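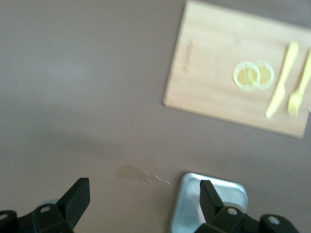

I got to the Cillville robotics club on a Sunday, a little after lunch, and the first thing anyone said to me was "Do you want a lemon?" That was Jawad Ghumman, who's a junior and the club's driver, meaning he's the one who spends whole afternoons teaching the arm what to do. I said no thanks. He shrugged and went back to work.

The club is getting ready for the Clokusau student challenge in October, and the category they picked is table tasks. You get a board, some food, some utensils and a tray, and your arm has to move things where the judges ask. Sounds easy, right? I said that out loud, and Suqin Wei laughed at me for a good long while.

"Everybody says that!" she told me. She's a senior and writes most of the code. "Then they try to pick up a fork that's lying flat. There's nothing to grab. Your fingers go under it, the robot's can't, so it has to come down right on the handle and squeeze."

They use plastic utensils for practice, and I asked if that made things easier or harder. Suqin said harder, Jawad said easier, and then they argued about it for a bit while I ate a granola bar. (Jawad's point is that plastic is light. Suqin's point is also that plastic is light.)

The lemon slices are their own headache. Masaru Wada, who teaches physics and has run the club for 4 years, told me they started with foam ones. "The foam was great, we looked like geniuses," he said. "Then we put a real slice down and the arm squashed it. I mean flat. There was juice in places I didn't want juice."

When two slices overlap it gets worse, because the arm has to decide which one is on top. I never would have thought of that. Raghda Sabbagh, a sophomore who joined last year because her cousin dared her to, is in charge of the vision side, and she got really animated on this topic. She showed me what comes in from the camera down by the gripper. "So you're looking at it and you see two slices, easy. It sees one weird shape, like a peanut. I was mad at it for a week."

I asked how you fix a peanut.

"You show it more peanuts," she said.

So that's what they do, over and over. The log was at 359 runs when I visited, and they want 800 before the challenge. Each run gets a name, a score and a note. I read a bunch of the notes and my favorite was just "rude." Jawad wouldn't tell me what happened.

Money came up too. The club had $110 left for the semester, and Mr. Wada would like a spare set of finger pads out of that. The students would like pizza. As of Sunday it was still under discussion!

Before I left, Jawad let me drive. I was terrible. I came in way too fast, stopped, backed off, came in again from the side, and got the fork on what I'm going to call my third try. My hands were sweating. Raghda scored me a two and typed something in the notes that she wouldn't let me see.

I asked Suqin what she'd do if they won. She's graduating, so this is her last one. "Sleep," she said. Then she thought about it. "No, I'd want to do the dishwasher next. Has anybody done the dishwasher?" Mr. Wada, from across the room, said please no.

42 shares
9 comments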